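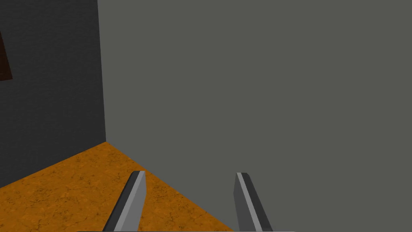
Two grey walls meeting at a corner.

Search this site Go

How loud is too loud?

Put your fingers on your throat and hum your favourite tune. Feel that buzz? Sound begins with a wobble like that, and the wobble travels through the air (at almost 300 metres every second or faster, so no dawdling!) until it reaches your ears.

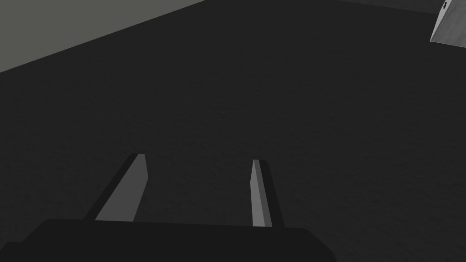
A flat surface in dark grey.

Deep inside each ear is a curly little part shaped like a snail's shell, and in it are tiny hair cells that sway when sound comes along, a bit like grass in the wind. They send the message to your brain, and your brain says, "Oh, that's the dog!"
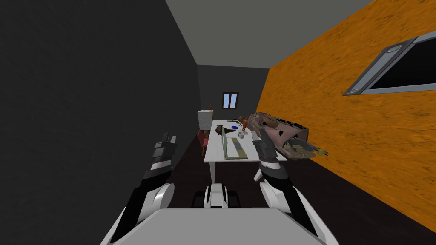 Picture: Dela Sulemana/Rudar

Very loud sounds can hurt those hair cells, and they don't grow back. We measure loudness in decibels. A whisper is a small number, and a lawn mower is a much bigger one. If your ears ring or feel stuffed with wool, move away and tell a grown-up, and give them a good long rest somewhere quiet.

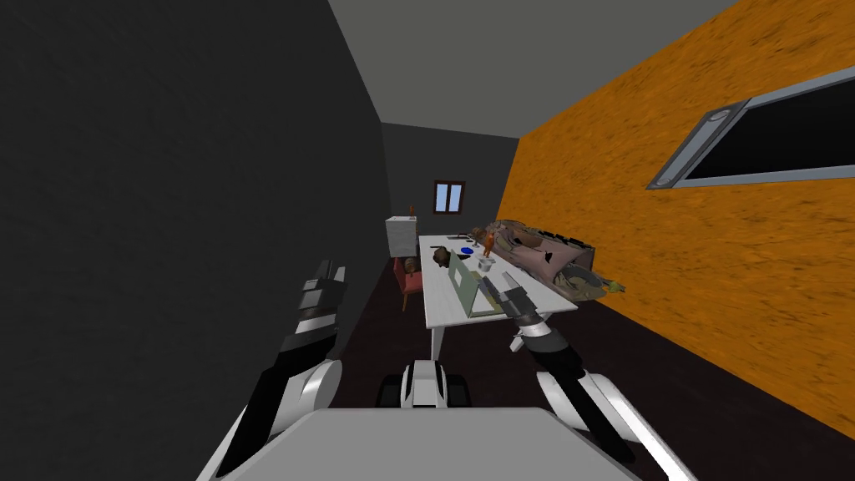
Korkor Ankrah, aged 11, wrote to ask whether whales have a favourite colour of noise, and whether they need quiet time too. What a lovely question! Noisy ships can bother whales, so yes, a bit of peace helps them as well.

More to read
Why do we have two ears?
What makes an echo?
How bats find their dinner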